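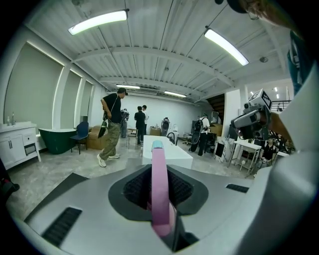 2. The room and why I picked it

My project was supposed to be on the student lounge, but the lounge has one lamp and a couch, and I couldn't see myself getting ten pages out of that. So I switched to the big white hall at Hustley, and I'm really glad I did! The question I ended up with was pretty simple: what makes a large white room comfortable to work in, and what makes people want to leave after an hour?

The hall has a corrugated white metal ceiling with the steel beams left showing, also painted white. The walls are white and the floor is light gray. When you first walk in it feels a bit like standing inside a refrigerator (a nice one). The tall windows along the left wall have pale gray-green roller blinds, and I have grown very attached to those blinds over the semester, because they're the closest thing to a color the building itself has.

3. What I did

I handed out a one-page survey called the Sirden sheet, which is the one our department uses for all the interior projects. I got 163 sheets back, and 18 of those were blank on the second side, so I left them out of the part on noise. I also borrowed a Penditz light meter and took readings at 40 spots on the floor, once in the morning and again at 4 p.m. My tape marks kept getting scuffed off, so for the second round I had to measure most of the grid all over again. Next time I'd draw a map first.

4. Light

The long linear lights hang down from the ceiling, and I figured they'd make everything even. They don't! With the blinds down, my highest reading was 292 lux, straight under one of the lights, and the numbers dropped off fast once I stepped to the side. People who filled out the sheet near the windows liked the light a lot more than people in the middle, even with the blinds closed. I think the faint strip lighting around the window bays helps there, although I didn't test it separately and my advisor has already pointed that out.

5. Sound and air

Hard floor, metal ceiling, bare walls, so yes, it echoes. "Echo" was the most common word on the noise side of the sheet, and "cold" won the comments box. The air-conditioning unit is up on the ceiling toward the back, and the complaints about cold came mostly from that end. I sat back there one November afternoon with my laptop and gave up and got my coat.

6. What I'd change

I'd start with rugs or felt panels, then a few floor lamps for the middle of the room. The Raju catalog has some panels in a gray-green close to the blinds, and I put two layouts using them in the appendix. I wouldn't touch the ceiling. I like seeing the beams.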